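Workplace Help > Warehousing and light manufacturing > Automation

Robot arm going in at the sorting bench, what happens to the sorters?

Posted by Kenneth Soriano, 14 Nov 2021

I run second shift at Redcombe. We sort and repack sample blocks by hand, 4,000 on a good shift, and management has signed for an arm to do the picking. My crew of seven has heard three versions of what comes next, all of them from the vending machine area. Has anyone lived through this? What did people do all day afterward?

Kristine Navarro
Accepted reply, 329 found this helpful

We did it at Pledine in February. Same kind of work, same rumors.

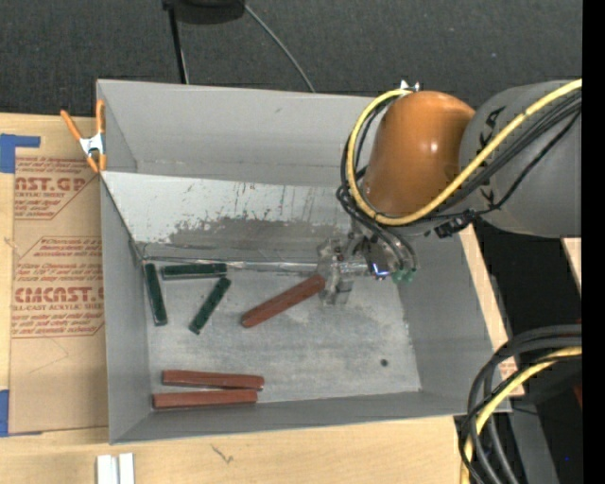
The jobs changed more than the headcount did. Two of our sorters now mind the arms, one went to receiving and hated it, and one took the buyout and sends us pictures of his boat. Minding is a real job, whatever the salesman told your boss. Somebody has to own the bin: an orange spring clamp on the corner, tape along the seam at the foot of the sloped panel, all that homely stuff falls to the operator, and at our place it wasn't in anyone's job description until Pascual Quiroga complained in writing. Get it in yours before the thing is bolted down. Get the pay grade in there too.

Also ask who is allowed to stop it. Our first answer was "engineering," who go home at 4.

Jasper Dekker
164 found this helpful

Agree with Kristine on the pay grade. I'd add training hours — paid ones, on shift. At Lahlou we got a binder.

The part I didn't expect was how quiet it got. You used to talk across the bench all night. Now you stand by a machine and wait for it to need you, like a waiter in an empty restaurant. We rotate every 2 hours and it helps some.

Consolacion Sarmiento
2 found this helpful

We were told robots were coming in spring. They did not come. Still sorting. Good luck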